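Minutes of the reading group on machine judgement, November
Held in the upstairs room at Ehlers, 7.30 pm

1. The Filo summariser
The group had been asked whether Filo should write up members' letters to the council. It was tried on 197 letters. The supplier claims it "understands tone". The meeting was not persuaded. In 19 cases the summary said the opposite of the letter, and two of those were complaints turned into thanks.
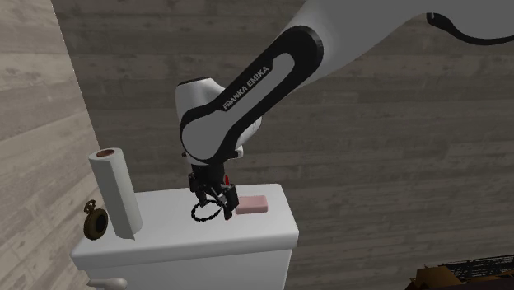
One member replied that people misread letters too, and asked how many a tired clerk would get wrong. No figure was to hand. It was agreed that this was a fair question – and that a clerk can at least be asked why.

2. Surko
Surko's offer of a free year was noted. The terms let it keep whatever is typed in. Declined, with two against.

3. Porker
The spam filter stays on for now. Doubts were repeated about calling it intelligent.

4. Any other business
The heating. Next meeting as usual, same room, closed at 9.10 pm.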